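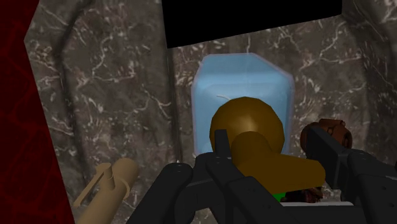 December, mostly indoors

Up at six because the pipes were knocking again. Went down in my coat and found the kitchen exactly as I'd left it, with the old worktop stacked in the yard and the new one still a rumour. I made tea on the landing. The kettle lives there now, on the bookcase, between the atlases and a box of fuses, and I have started to think of the landing as the breakfast room. It has a better view than the kitchen ever had, if you like the side of next door.

Trondent rang at ten past eight to say the stone would be late. I asked how late and the young man said "going forward", so I wrote that down. He wanted to check the colour. I said I'd settled on the grey-brown marble with the pale veins, and he said did I mean the Fawn Harbour or the Storm Biscuit, and I said I meant the one I had paid for. Long pause, typing. He thought it was the Storm Biscuit. I can't believe I am going to die in a house with a Storm Biscuit in it.

I've gone off marble anyway. Lamduan told me last week that you can't put a lemon on it. She had a marble top in her old flat, and a single slice left overnight made a mark shaped like a slice of lemon, which she then had to explain to people for years. I looked it up, hoping she was exaggerating, and found four hundred words from a stone merchant on the subject of vinegar. No vinegar, no wine, no tomatoes, no cleaning spray. As far as I can tell it's meant to be used for looking at and possibly for leaning on, if the elbow is clean.

Should have gone for wood. Had wood. Complained about wood for eleven years.

The house is sulking too. It says 1832 over the door and every man who has come in this month has pointed up at it and told me so, as if I might have been using the back entrance all this time. The plumber said it was a lovely old place and then charged me 400 pounds for its being old. He found a pipe that goes into the wall by the larder and doesn't come out anywhere. He tapped it, listened, and said he'd leave that one alone if he were me. I have been leaving it alone ever since, quite hard.

Caught the 319 into Urkby at half past ten to look at taps. The heating on the bus was on full and the windows wouldn't open, so we all arrived slightly poached. A woman behind me was telling her sister on the phone about a funeral where they had run out of sandwiches, and she told it with such pace and bitterness that I went a stop too far. Walked back past the church. They've put the crib up and the donkey is bigger than the stable.

The tap shop is run by a man who doesn't like taps being touched. I was interested in a Wodau, the one with the long neck, and reached out to see how the lever went, and he made a noise. He turned it for me himself. Then he turned it off again. There was no water in it, obviously, so it was rather like being shown how somebody else shakes hands. I asked whether it would fit old pipework and he asked how old. I said 1832. He said, "That'll be the house." I bought a washer and left.

Lunch at Rungrueang, because I can't cook and have decided to be brave about it. Pornthip gave me the table by the radiator and wanted all the news. I said the worktop was late and she said hers had been late too, when they did the restaurant kitchen, and that they'd worked for a month off a door. An actual door, laid flat, with the handle still on. She said it was the best surface they ever had and her husband cried when it went. I had the noodles with the crispy bits, then the same again in a box for tonight, and she put in some pickled greens without saying so. I was very moved and also worried about the marble.

Lamduan came round at three to see the hole. She has come to see it every few days since the start and always stands in the doorway with her hands behind her, like the Duke of Edinburgh at a factory. She thinks I should have the sink under the window. I said it's been by the back door since before we were born, and she said so has the draught. There's no arguing with her when she's been to a showroom. She had also brought me a casserole, forgetting that the oven is in the dining room with its lead wrapped round its neck. We looked at the casserole for a while. In the end she took it home to heat it, and brought it back at five under a towel, and stayed to eat it, so I now have two dinners inside me and a box of noodles on the stairs.

While she was here we got out the drawers, which I'd emptied into carrier bags and then avoided. I own three melon ballers. I don't remember any period of my life in which melon was served in balls, and certainly not at that rate. Also a key with a label saying KEY, in my mother's writing, and the instructions for a toaster we had when I was at school. Lamduan said to throw the lot out. I put the key in my dressing gown pocket and agreed with her about the rest, and then after she'd gone I took the toaster instructions out of the bin. There's a drawing on the front of a woman in an apron looking at a slice of toast with real love. I can't be the one to end that.

Tried the key in the larder, the back door, the meter cupboard and the piano. No.

Trondent rang again at ten to six, a different one. She had a note on her screen saying that the customer was unsure about colour. I said the customer was perfectly sure about colour, the customer was unsure about lemons. She said she would put that on the note. They now say before Christmas, and when I asked which Christmas she laughed very nicely and didn't answer.

I've told my brother he's still coming on the 26th, whatever happens. He said was there anything he could bring and I said a door. He took it quite well. He'll turn up with wine, which I'll have to keep in the hall, away from the stone, like a bad influence.

Bed now, half past nine. The pipes have started up, the one by the larder included I think, though it has no business to, being attached to nothing. Must ring the electrician about the dining room socket. Must find the colander. Must wash the casserole dish in the bath before it sets.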